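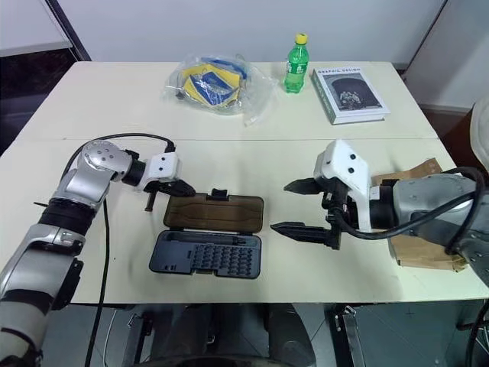 Tool case on the white table.

1/ Grustia Records is pleased to share the first news of the second album by Roxana Tudose. The record is titled Clulluvholm and will be released in April on all major streaming services, on CD and on vinyl.

2/ Listeners who follow the label will remember that two unfinished songs were previewed on our channels last month. Each clip ran 60 seconds. We asked the public which of the two should be completed first as the lead single.

3/ A total of 3,305 votes were received before the poll closed. The song chosen was "Parking Level Four." The other, "Salt Line," was also completed and will appear on the second side of the record.

4/ "Parking Level Four" will be available from Tuesday at 9 a.m. The single version is shorter than the one on the album, which keeps the full spoken introduction. A clean edit has been sent to radio stations.

5/ The album was produced by Valdemar Oddsson, who also worked on the artist's debut. Most of the vocals were recorded at Trajkovski Studio in Idville. The drums were programmed first and later replaced, on several songs, with live playing.

6/ In a statement, Ms. Tudose said: "I kept the first takes wherever I could. There is a verse on the last song where I come in early, and Valdemar and I argued over it for a week. It stayed."

7/ The running time is 34 minutes. The label has received questions about a longer edition with additional songs. None is planned at this time, and stores listing one have been asked to correct their pages.
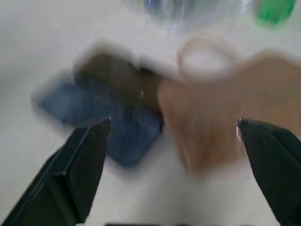

Will the preview version of "Salt Line" be released?
The preview will remain on our channels, but it will not be sold or added to streaming services. The album version has a new second verse and a different bass line.

8/ Orders for the vinyl edition may be placed through the Grustia website or at participating record stores. Orders placed online before the release date will include a printed lyric sheet. The CD has the lyrics in its booklet.

9/ One live date has been confirmed: an evening performance in Idville during release week, with Mr. Oddsson on keyboards. Doors will open at 7 p.m. Tickets are limited to four per person. Further dates will be posted on this account — please do not rely on listings from other sources.

10/ Members of the press who wish to hear the album in advance should write to the label's press office and name their publication. Advance copies are for review only and may not be shared or played on air before the release date.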